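홈 > 고객지원 > 이용 안내 > 스마트폰 > 데이터 이전 및 초기화

업무용 스마트폰 교체 시 데이터 이전 및 기존 단말 초기화 절차

게시일: 2025년 9월 22일
적용 대상: Skernovberg 단말 관리 서비스 가입 기관의 일반 사용자 및 단말 담당자

1. 안내의 목적과 적용 범위

본 안내는 업무용 스마트폰을 새 단말로 교체하는 사용자가 연락처, 메시지, 사진, 문서, 인증 정보를 새 단말로 옮기고, 기존 단말을 초기화하여 반납하기까지의 절차를 정한 것입니다. 개인 명의 단말에 업무용 프로필만 설치하여 사용하는 경우에는 제6항과 제8항을 적용하지 않으며, 업무용 프로필 삭제 방법은 별도 안내를 따르시기 바랍니다.

이전 작업에는 Skernovberg가 제공하는 이전 도구인 Prarkska를 사용합니다. 단말 제조사가 기본으로 제공하는 이전 기능도 개인 자료에 한하여 사용할 수 있으나, 관리 대상 앱의 자료는 해당 기능으로 옮겨지지 않습니다. 두 가지를 함께 사용할 경우 제조사 기능을 먼저 실행하고 Prarkska를 나중에 실행하여 주십시오. 순서가 바뀌면 연락처가 중복으로 저장될 수 있습니다.

2. 용어

기존 단말: 현재 사용 중이며 교체 후 반납할 스마트폰을 말합니다.
새 단말: 소속 기관으로부터 새로 지급받은 스마트폰을 말합니다.
관리 앱: 소속 기관의 정책에 따라 자동으로 설치되는 앱을 말합니다.
복구 코드: Prarkska에서 백업 파일을 만들 때 생성되는 문자열을 말합니다. 화면에 한 번만 표시되며 다시 조회할 수 없습니다.

3. 사전 준비

이전을 시작하기 전에 다음 사항을 확인하십시오.

- 기존 단말과 새 단말의 배터리 잔량이 모두 49퍼센트 이상이어야 합니다. 잔량이 이보다 낮으면 이전 시작 단추가 활성화되지 않습니다. 충전기를 연결한 상태에서도 동일하게 적용됩니다.
- 두 단말이 같은 무선 네트워크에 연결되어 있어야 합니다. 방문객용 네트워크에서는 단말 간 통신이 차단되므로 이전을 진행할 수 없습니다.
- 새 단말의 운영체제를 최신 버전으로 업데이트하십시오. 새 단말의 운영체제 버전이 기존 단말보다 낮으면 메시지와 통화 기록이 이전 목록에서 제외됩니다.
- 새 단말에 기존 단말의 사용량보다 큰 여유 공간이 있어야 합니다. 사용량은 설정의 저장공간 항목에서 확인할 수 있습니다.
- 화면 잠금이 설정되어 있어야 합니다. 잠금이 없는 단말에는 관리 앱이 설치되지 않습니다.

이전에 걸리는 시간은 자료의 양과 네트워크 상태에 따라 달라집니다. 사진과 동영상이 많은 경우에는 업무 시간 이후에 진행하실 것을 권장합니다. 이전 중에는 기존 단말로 전화를 받을 수 있으나, 통화가 연결되면 전송이 일시 중지되고 통화 종료 후 자동으로 재개됩니다.

4. 기존 단말 백업

단말 간 직접 이전을 하는 경우에도 백업 파일을 먼저 만들어 두어야 합니다. 백업 파일 없이 초기화한 단말의 자료는 복구할 수 없으며, 당사와 소속 기관 모두 사본을 보관하지 않습니다.

1) 기존 단말에서 Prarkska를 실행하고 업무 계정으로 로그인합니다.
2) 첫 화면 하단의 [백업]을 누릅니다.
3) 백업할 항목을 선택합니다. 연락처, 일정, 메시지, 통화 기록은 기본으로 선택되어 있습니다. 사진, 동영상, 음성 녹음, 내려받은 문서는 필요한 경우 직접 선택하여야 합니다.
4) 저장 위치를 지정합니다. 기관 저장소와 외장 저장장치 가운데 하나를 선택할 수 있습니다. 외장 저장장치는 소속 기관이 허용한 경우에만 목록에 나타납니다.
5) [백업 시작]을 누르고 완료 표시가 나타날 때까지 기다립니다.
6) 복구 코드가 표시되면 이를 별도로 기록합니다. 기존 단말의 메모 앱이나 화면 갈무리로 보관하면 초기화와 함께 삭제됩니다.

기관 저장소에 저장할 수 있는 백업 파일의 크기는 사용자당 110기가바이트까지입니다. 한도를 초과하는 경우 동영상을 제외하고 다시 백업한 뒤, 동영상은 소속 기관의 파일 서버로 직접 옮기십시오. 한도 상향은 지원하지 않습니다.

5. 새 단말로 이전

1) 새 단말의 전원을 켜고 언어, 지역, 무선 네트워크를 설정합니다.
2) 초기 설정 중 기관 등록 화면이 나타나면 단말 상자에 동봉된 등록 카드의 QR 코드를 스캔합니다. 등록 화면을 건너뛴 경우에는 설정을 이어가지 말고 단말을 초기화한 후 처음부터 다시 진행하여 주십시오.
3) 관리 앱 설치가 끝나면 Prarkska를 실행합니다.
4) [새 단말로 받기]를 누릅니다. 화면에 숫자로 된 연결 번호가 표시됩니다.
5) 기존 단말의 Prarkska에서 [다른 단말로 보내기]를 누르고 연결 번호를 입력합니다.
6) 두 단말에 표시된 그림 문양이 서로 같은지 확인한 뒤 양쪽에서 모두 [확인]을 누릅니다. 문양이 다르면 즉시 취소하고 4)부터 다시 진행합니다.
7) 옮길 항목을 선택하고 [이전 시작]을 누릅니다.

이전 중에는 두 단말의 화면이 꺼져도 작업이 계속됩니다. 다만 앱을 강제로 종료하거나 절전 모드를 켜면 전송이 중단됩니다. 중단된 경우 24시간 이내에 다시 연결하면 중단된 지점부터 이어서 진행할 수 있습니다.

기존 단말이 고장으로 켜지지 않는 경우에는 4)에서 [백업 파일에서 복원]을 선택하고 복구 코드를 입력하십시오. 복구 코드를 연속하여 6회 잘못 입력하면 해당 백업 파일이 잠기며, 잠금 해제는 소속 기관의 단말 담당자만 신청할 수 있습니다.

6. 자동으로 옮겨지지 않는 항목

다음 항목은 이전 대상에 포함되지 않으므로 사용자가 직접 처리하여야 합니다.

가. 인증서. 기관이 발급한 인증서는 단말에 귀속됩니다. 새 단말에서 인증서 발급 앱을 실행하여 재발급을 신청하십시오. 재발급이 완료되면 기존 단말의 인증서는 자동으로 폐기됩니다.

나. 일회용 비밀번호 앱. 기존 단말에서 계정별로 등록을 해제한 후 새 단말에서 다시 등록합니다. 기존 단말을 먼저 초기화하면 로그인 수단이 없어지므로, 반드시 새 단말에서 로그인이 되는지 확인한 다음에 초기화 절차로 넘어가십시오.

다. 지문 및 얼굴 정보. 생체 정보는 단말 밖으로 내보낼 수 없습니다. 새 단말의 설정에서 새로 등록합니다.

라. 메신저 대화. 앱에 따라 자체 백업 기능을 사용하여야 합니다. 기관 메신저의 대화는 서버에 보관되므로 로그인만으로 다시 표시되지만, 전송하지 않은 임시 저장 글은 삭제됩니다.

마. 교통카드 및 결제 수단. 잔액이 있는 선불형 카드는 해당 앱의 환불 또는 기기 변경 메뉴에서 먼저 처리합니다.

바. eSIM. 통신 회선이 eSIM으로 개통된 경우 단말 담당자가 통신사에 기기 변경을 신청한 뒤 새 QR 코드를 전달합니다. 기존 QR 코드는 다시 사용할 수 없습니다.

7. 이전 결과 확인

이전이 완료되면 Prarkska에 결과 목록이 표시됩니다. 목록에서 [제외됨] 또는 [실패]로 표시된 항목을 눌러 사유를 확인하십시오. 다음 사항은 목록의 표시와 관계없이 직접 확인하여야 합니다.

- 연락처 앱에서 기관 연락처와 개인 연락처가 구분되어 표시되는지
- 업무 메일이 새 단말에서 정상적으로 수신 및 발신되는지
- 일정 알림의 시간대가 올바른지
- 사진 앱에서 오래된 사진과 최근 사진이 모두 열리는지
- 내려받은 문서가 암호 오류 없이 열리는지
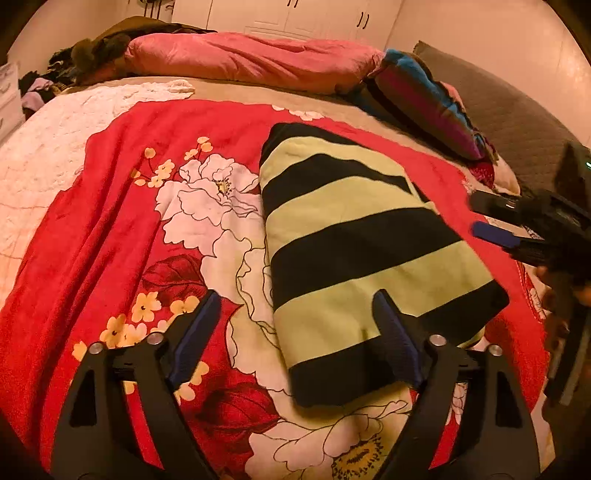 확인이 끝난 뒤에도 기존 단말은 바로 초기화하지 말고, 새 단말로 하루 이상 업무를 수행하면서 누락된 자료가 없는지 살펴보시기 바랍니다. 이 기간에는 기존 단말의 무선 네트워크를 꺼 두어야 합니다. 두 단말이 동시에 접속해 있으면 일정 변경 사항이 서로 충돌할 수 있습니다.

8. 기존 단말 초기화 및 반납

1) 설정에서 개인 계정을 모두 로그아웃합니다. 개인 계정이 남아 있는 상태로 초기화하면 도난 방지 잠금이 작동하여 단말을 재사용할 수 없습니다.
2) 분실 단말 찾기 기능을 해제합니다.
3) 유심과 외장 메모리를 분리합니다.
4) Prarkska의 [단말 반납]을 누르고 안내에 따라 업무 계정 비밀번호를 입력합니다.
5) [초기화 및 등록 해제]를 누릅니다. 단말이 다시 시작되며, 최초 설정 화면이 나타나면 초기화가 완료된 것입니다.
6) 전원을 끄고 보호 케이스를 제거한 후 반납 봉투에 넣습니다.

설정 메뉴의 일반 초기화 기능을 사용하면 단말의 자료는 삭제되지만 관리 등록은 유지됩니다. 이 경우 반납 처리가 보류되므로 반드시 4)의 경로로 진행하십시오.

반납된 단말은 당사 협력사인 Štěpánek 점검 센터로 보내져 저장장치 삭제 여부를 다시 검사받습니다. 삭제 확인서는 검사 완료 후 소속 기관의 단말 담당자에게 발송되며, 사용자에게 개별적으로 발송되지 않습니다. 화면이 파손되었거나 배터리가 부풀어 오른 단말은 반납 봉투에 넣지 말고 단말 담당자에게 직접 전달하여야 합니다.

9. 주요 오류와 조치 방법

"단말을 찾을 수 없음"
두 단말의 네트워크 이름이 같은지 확인합니다. 같은 경우에도 오류가 계속되면 두 단말의 블루투스를 켠 뒤 연결 번호를 새로 발급받습니다.

"오류 194"
새 단말의 여유 공간이 부족할 때 표시됩니다. 이전 항목에서 동영상을 제외하거나 불필요한 앱을 삭제한 후 다시 시도합니다.

"정책을 적용할 수 없음"
기관 등록이 완료되지 않은 상태입니다. Kukus 관리 콘솔에서 해당 단말의 일련번호가 조회되는지 단말 담당자에게 확인을 요청하십시오. 일련번호가 조회되지 않으면 사용자가 단말을 다시 초기화하더라도 동일한 오류가 발생합니다.

"복구 코드 불일치"
코드에는 숫자 0과 영문 O가 함께 사용되지 않으며, 모든 영문자는 대문자입니다. 입력한 코드 앞뒤에 공백이 포함되어 있지 않은지 확인합니다.

10. 단말 담당자 유의 사항

다수의 단말을 한꺼번에 교체하는 기관은 교체 일정을 부서별로 나누어 주십시오. 관리 앱 설치가 같은 시간에 집중되면 사내 무선망의 속도가 저하될 수 있습니다. 매년 3월에는 인사 이동에 따른 교체 신청이 많아 등록 카드 발송이 지연될 수 있으므로 필요한 수량을 미리 신청하시기 바랍니다.

퇴직 예정자의 단말은 본 절차가 아닌 회수 절차를 적용합니다. Kukus 관리 콘솔의 [단말] 메뉴에서 대상 단말을 선택하고 상태를 [회수 예정]으로 변경하면, 이후 해당 단말에서는 백업 파일을 새로 만들 수 없습니다.

11. 문의

사용자 문의는 소속 기관의 단말 담당자를 통해 접수합니다. 단말 담당자는 관리 콘솔의 [지원 요청] 메뉴를 이용하여 주시고, 오류 화면의 문구와 단말 일련번호를 함께 기재하여 주십시오. 복구 코드와 계정 비밀번호는 어떠한 경우에도 지원 요청서에 기재하지 않습니다.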